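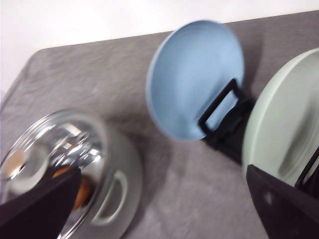
Why does a restored WordPress site send every visitor back to the old address? The old address is stored in the database, in the siteurl and home rows of the options table, and a restore copies those rows across along with everything else.

Notes > Hosting > Databases

I moved the Tarkotdale site to a new server in February and met this again. The files were in place, the database had imported cleanly, and the front page still redirected to the old host.

The two rows can be edited by hand in phpMyAdmin. Open the options table (the prefix is wp_ unless you changed it at install), find siteurl and home, and set both to the new address with no trailing slash. That gets you to the login screen.

It does not fix links inside posts. On this site there were 426 of them, mostly image paths. A plain find and replace on the SQL dump is a bad idea. Widget and theme settings are often stored as serialised text, where each string carries its own length. Change the string without changing the length and PHP will refuse to read the setting, usually without an error.

Use WP-CLI, from the directory that holds wp-config.php:

wp search-replace 'http://old.example' 'https://new.example' --skip-columns=guid --dry-run

Read the table it prints. If the counts look sensible, run it again without --dry-run. Leave the guid column alone, as feed readers use it to tell old posts from new ones.

Then flush the object cache if you run one, and save the permalinks page once to rewrite the rules. I forgot the second step and every page except the front one returned a 404.

Loukia Sotiropoulos wrote to ask about multisite. The blogs and site tables hold the domain too, and I have not tested that on a live network.

Search this blog
Type and press enter

Recent posts
Moving the uploads folder out of the web root
Cron jobs that run twice
Table prefixes, and when to change them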